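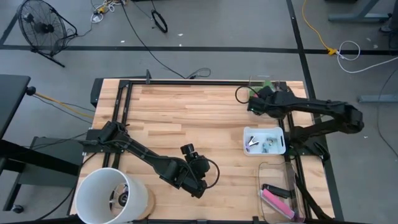 Figure 3. The Jerkavance cell, both arms on the side rails, stationery set out on the wooden top.

4.2 Cell upkeep

Arms bolt to the extrusion frame, one per side. Bolts checked at the start of each shift, marked with paint pen, retorqued if the mark has moved. Wrist cable is the weak part. Enough slack for full wrist roll, no more; too long and the loop snags on the tray, too short and the conector works out. We lost 16 episodes to this in November before anyone looked at the plug. Replacement cables from Pekberg, same length, strain relief added at the last link.

Calibration after any cable swap. Home both arms, touch off on the table, rerun the wrist camera check. Left arm first. Log the offsets even when they dont change. Of 3,217 episodes recorded, 2,236 kept after filtering.

Staplers and tape stay on the table between runs. Low camera needs its own check, large items close to the lens fill much of the view.
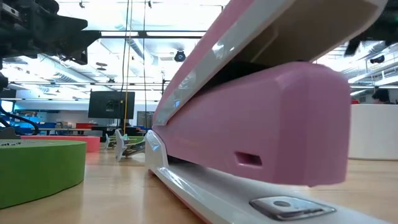 Iason Chatzigeorgiou disagreed with the shift-start check when he read a draft of this section, and said the bolts should be retorqued on hours run, since a short shift and a long one load the rails very differently. Fair. Hour counter now fitted, interval still to be set.

Last updated: Saturday, January 8, 2022
Contact: Atieno Mwakyusa | © Dunel | Back to top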